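Friday, workshop notebook, errands trolley

Back out on the street with the trolley at last! Three weeks on the bench at Tonthorpe was quite enough. The chore we're after is still the dull one: go down the road, fetch a parcel from the pickup shelf on Greltonley, bring it home, don't bother anybody. A ten-year-old can do it with a biscuit in one hand. We can do most of it.

Score since the new wheels went on: 62 runs, 17 where I had to step in. January was far worse than that, so I'm really pleased, even if 17 is a lot of walking behind a trolley in the cold.

Where the 17 came from

Mostly kerbs. It treats a lowered kerb as a cliff if the light is flat, and then it sits there thinking. Ravindra Gautam reckons the height threshold is set too fussy and I agree with him, but I don't want to loosen it until we've got the bump stop refitted (the old one is still held on with tape, must order the bracket).

A few were people being kind. Somebody holds a gate open for it, it sees a person standing still in the way, it waits for them, they wait for it. Lovely problem to have. No idea how to fix it.

The rest were at the shelf end. It gets to the shelf beautifully and then has to wiggle into line, and 3 times it gave up wiggling. The Gaillard arm would help, but the arm adds weight and we're already at the limit on the slope.

Parcel handling

333 grams is the test parcel, same one as ever, now quite battered. It slides about in the tray on rough ground. Rubber mat cut and glued in this morning – much better, no more thumping round corners. Try a tall parcel next, as the tall ones are what people get.

Driving past parked cars

This is the bit I'm most excited about. The new planner keeps to the open lane and holds its gap from a car's flank without hugging the kerb on the other side. Low down, a saloon is mostly wheels and door, and the old software made a real mess of the space between the two tyres. Good sort of street for it: silver car on the right, planted bed along the left, clear tarmac between, pale overcast sky and hardly any shadow to confuse things. 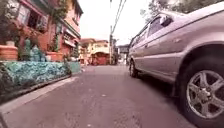

Next

Run the Atumano map against ours for the same street and see which puts the kerb line in the right place. Ours wanders near raised beds, I think the plants upset it.

Loosen the kerb threshold one notch once the bracket is on. Ravindra to walk behind with the stop button.

Ask about borrowing the other charger. Battery was down to its last bar after lunch and I'd like a full afternoon out of it.

Can it do the errand yet? On a dry day with me ten paces behind, yes, more often than I'd have dared hope. Stairs, no.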